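### 3.2 共同住宅における洗濯の時間帯と騒音の受け止め

前節の質問紙では「夜間の生活音で気になるもの」として洗濯機を挙げた世帯が最も多かった。以下、聞き取りの結果。対象はDovhaniuk地区の賃貸住宅3棟、200戸のうち協力の得られた50戸。聞き手はHutsuliakとOwen。期間は11月の前半。

回す時間は二つの山に分かれる。朝6時台と、帰宅後の22時以降。後者は共働き世帯に偏る。管理規約では22時以降の使用を「控える」とあるが、罰則なし。規約の文言を正確に覚えていた回答者は7名のみで、多くは「夜はだめらしい」程度の理解だった。上階の音は階下より隣戸に響くという回答も複数あり。これは壁の構造によるものと考えられるが、本稿では測定していない(Vakulenkoの別稿を参照)。

洗濯機置き場の狭さも繰り返し話題になった。置き場が隣戸との境壁に接する間取りでは、機械と壁の間隔がそのまま苦情の有無に関わると住民は見ている。また大物は一度に回せず後まわしになり、結果として夜に食い込む、という説明が目立つ(図4)。「シーツの日は寝るのが遅くなる」(Bratu氏、2号棟)。
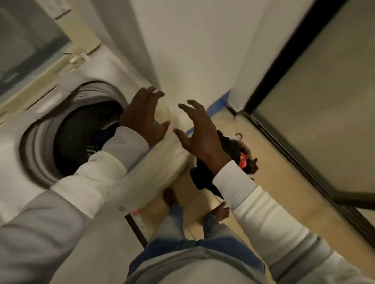
図4 狭い洗濯機置き場の一例。機械の前面と壁の間に白い布の束、ドラム内には暗色の衣類。

苦情の伝え方について。直接言う世帯は少なく、管理会社Drellau経由か、何も言わないか。何も言わない場合でも不満が無いわけではなく、自分も夜に回すことがあるので言いにくい、という相互の遠慮が働いてる。この遠慮は入居年数が長いほど強い傾向。ただし3号棟は入居の新しい世帯がほとんどで、棟の差と年数の差を切り分けられていない。要追加調査。

もう一点、音の大きさと不快さは必ずしも一致しなかった。脱水の振動よりも、終了を知らせる電子音の方を嫌う回答者がいる。理由は「終わったのに誰も取り出さない感じがする」など。つまり音そのものに加えて、音から想像される隣人の暮らしぶりが評価に入り込んでいる可能性がある。Hordiienkoの言う「聞こえる家事」の議論に近いが、彼女の調査は戸建が中心なので単純な比較はできなない。

なお、規約の改定案として使用可能時間を一律に前倒しする案が出ていたが、遅番勤務の世帯から反対があり保留となった。代替案は棟ごとの申し合わせ。1号棟ではすでに掲示板に紙を貼る形で始まっており、その経過は3.4節で扱う。次節ではまず、掃除機と足音についての回答を同じ枠組みで整理する。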